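Cudmont schools to open 80 preschool seats at Maldonado Elementary

The Cudmont school district will open 80 new preschool seats at Maldonado Elementary, with classes for 4-year-olds starting in January. The board approved the plan Thursday night.

Families can apply through the Flendow enrollment site or on paper at the school office. Seats go first to children who live inside the Maldonado attendance zone. The program is free, and buses will run on the regular elementary routes.

The district counted 849 children of preschool age last spring, and fewer than half were in any kind of program.

"We had parents calling every week asking when something would open on this side of town," said Raelene Tautahi, the district's early learning director. "Now I can give them an answer."

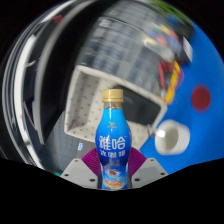 Lunch will be served in the classroom, and the school's food rules will apply to the preschool rooms. Children may bring water from home. Coffee drinks are not allowed in student bags. Applications close in December.

Related
Silo reading room gets longer hours
Cudmont library gives away 3000 picture books
School board sets winter meeting dates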